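1/ Working through the July deck logs of the cargo ship Bodell this week. Notes on the shaft alley flooding, since the published summaries skip most of the engineering side.

2/ Bodell was in column behind the tanker Fonness when the stern gland packing let go. First log entry is a bearing temperature. Water shows up two lines later.

3/ The alley had one bilge suction, and the strainer fouled early. The crew rigged a portable pump through the escape trunk — 70 feet of hose, with 2 couplings.

4/ Shaft was held at 90 rpm until the watertight door was dogged, then stopped. The chief's bell book and the bridge log disagree by 5 minutes on this. I trust the bell book. It was written at the throttle.

5/ Flooding stayed aft of the door. Trim by the stern increased, but the draft readings were taken at night in a swell and I would not build a stability calculation on them. 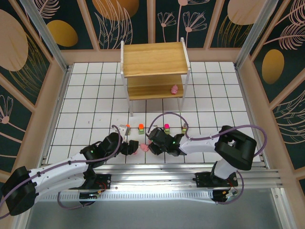

6/ Towing. The tug Clundumo passed a wire at first light. It parted at the chock. The second tow used Bodell's own anchor chain as a pendant and held to port.

7/ The escort Rozīte logged the whole tow, with positions every hour. Her log is filed under the wrong convoy number, so searches by convoy miss it.

8/ Still missing: the dry dock report on the gland. If it survives, it should give the condition of the packing and the sleeve. Next batch of scans covers the yard correspondence.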